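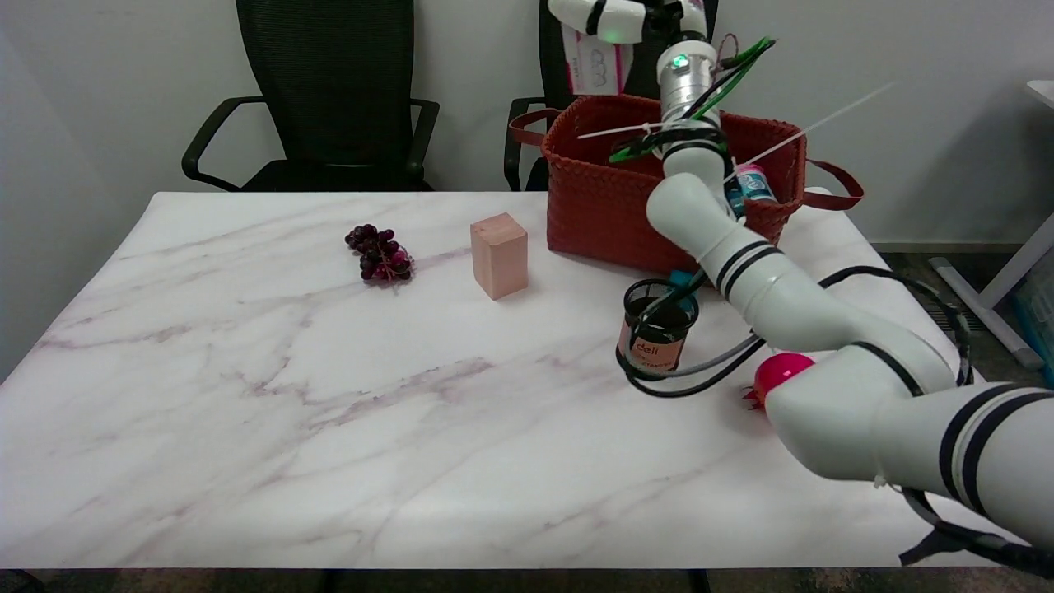 A robot arm reaches over a basket. Grapes and a pink block are on the same table.

Search this site Go

When a Robot Joins the Team

Reading time: 4 minutes

February 2018

Porkoso is a company in Skendonport that packs gift baskets. People order a basket, and workers fill it and send it out. In November, the busiest month, the packing room fills 300 baskets a day.

For years, every item was picked up by hand. Now robot arms do part of the job.

How does an arm pick things up?

A robot arm bends at joints, a bit like your shoulder, elbow and wrist. Motors turn the joints. At the end is a gripper, with fingers that open and close. The fingers on the arm in the photo are green with black trim.

Picking up a block is fairly easy for a robot. A block has flat sides and keeps its shape. A bunch of grapes is harder. Every bunch has a different shape, and real grapes squash. The gripper has to close enough to hold on and then stop.

Before an arm gets a new job, it has to practice. At Porkoso, practice takes six weeks. Workers put different things on a table and the arm tries them again and again.

What happened to the people?

Young-sook Cho packed baskets for many years. Her shoulders used to hurt by the end of a shift. Now she looks after four arms. When one drops something or stops, a light comes on at her desk and she goes to see what is wrong. She took a course to learn how to do this.

"I lift less and I think more," she says. "Some days I miss talking across the packing table."

Not everyone got a new job like hers. Porkoso used to hire extra packers in November. Last year it hired fewer. Mal-soon Ko, who runs the packing room, says that was hard for families who counted on the extra pay.

People still tie the ribbons, write the cards and check each basket before it leaves. The arms are slow at ribbons.

Words to know

Automation: using machines to do work that people used to do.
Gripper: the part of a robot that holds things.
Joint: a place where an arm bends or turns.
Shift: the hours a person works in one day.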